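Goltcombe kitchen, notebook, Friday

Continued the dishwashing set for Skato. Plan for the day was utensils only, no plates or cups, head camera on the person washing, both hands free. Target is 112 takes for this object group by the end of May. We had 36 usable going in.

Start 9:20. Checked exposure first. The steel sink throws back a lot of light and last time the automatic setting kept drifting whenever water spread over the basin floor, so I locked it before the first take and left it locked. White balance fixed too. White plastic against steel and a white counter is a hard case for the segmentation step, and I would sooner have it consistently a bit dark than changing halfway through a clip.

Instruction to the washer is the same as in the plates set: wash the way you would at home, don't slow down, don't hold things up for the camera. Faucet on before the take starts. A take ends when the last utensil leaves the water. 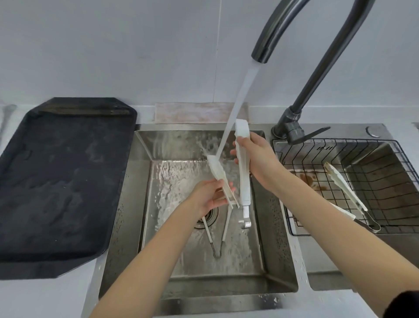
Labels need a decision. The current scheme has one object per hand and one active object at a time. With tongs that breaks down quickly. A person will keep one pair in the left hand while rinsing with the right, or the reverse, and the water may be hitting whichever one is nearer the spout. Josefien Kuipers went through the first batch and had marked the same kind of moment three different ways, which is the scheme's fault and not hers. We agreed on the following for now:

Held and under the water: "rinse".
Held and out of the water: "hold", even if it's wet.
Lying in the basin: "rest-basin".
Lying in the rack: "rest-rack".

Both hands get their own track. No more "active object" field. I'll write the converter for the old files next week; the plates can be mapped over without anyone looking at them again, I think. The cups maybe not.

Second question was how to treat tongs as a shape. They open and close, and the two arms cross over each other in the view a lot. Väisänen's tracker wants a rigid object and loses the pair as soon as the arms spread. Josefien suggests three points per pair: two tips and the hinge. The hinge is small but it is metal, so it stands out from the plastic. Tried it by hand on 20 stills and it took me 2 minutes a still at first, less by the end. Fine for a seed set. Too slow for everything.

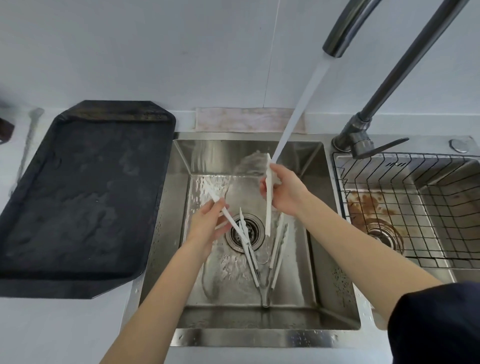
Spatula-type utensils are much easier. One long axis, two points, done. Should mix them into the same takes as the tongs anyway, otherwise the model will learn that anything long and white in a hand has a hinge on it.

Break at 11:00. Copied the morning's cards to the Barau drive and checked the file sizes against the cards. All there. Clock on the head unit was behind the laptop again, corrected it before the next block. Keep doing this at every card change and write down the offset, even when it's zero.

Second block: bundles. Several utensils picked up together and rinsed as a group. We left these out of the first version of the protocol as too messy to label, but people do it all the time and the policy has nothing to copy if we never show it. Hand tracking is fine on the forearms and poor at the fingers once there are several handles in the same grip.
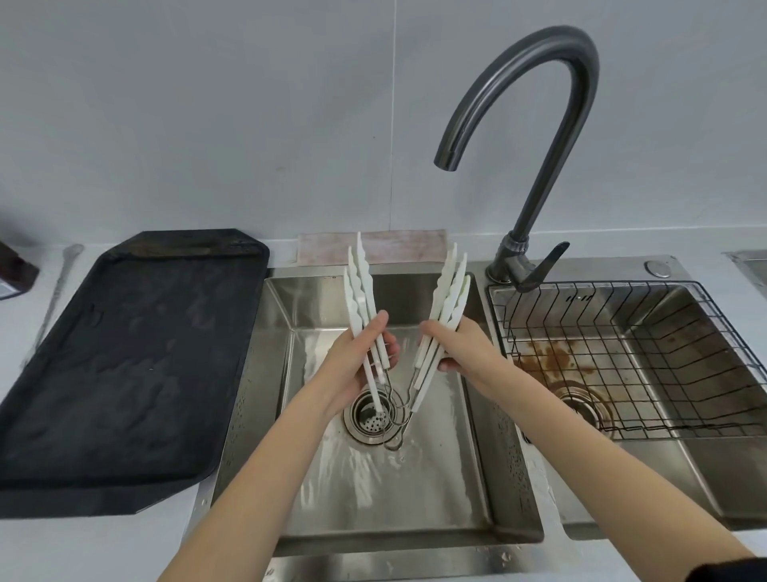 For bundles I'm going to allow a group label, "bundle-L" and "bundle-R", with a count of pairs entered once per take. No per-pair points while they are bundled. Points come back when a pair is separated from the rest. Josefien thinks the case where a single pair is split across both hands will need its own tag. She's probably right. Left it open.

To do:
– converter for the one-hand labels
– ask Väisänen if the tracker can take a jointed object with one hinge
– write the bundle rule into the protocol, with stills
– try a few takes with the faucet off at the start, we have none
– spare card for the head unit, the older one is slow to write

Stopped at 3:40. Cards copied, offset noted on the sheet inside the lid of the case.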